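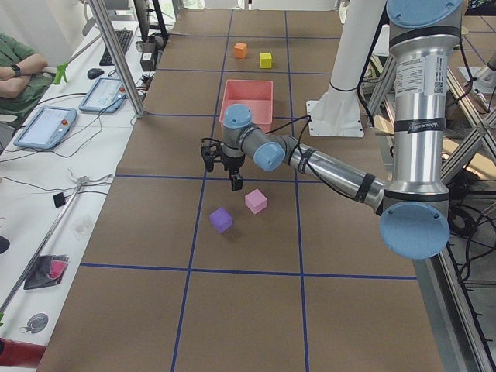
Progress report to the Demissie Fund, May 8, 2023

Warm greetings from all of us at the Cultley community garden, and thank you again for your patience through a long, muddy spring. We now have 70 families signed up, and eight of the new beds are already planted with beans, onions and a good deal of hopeful squash. The water line along Stuso Lane is still waiting on its permit, though we expect to have it running by July.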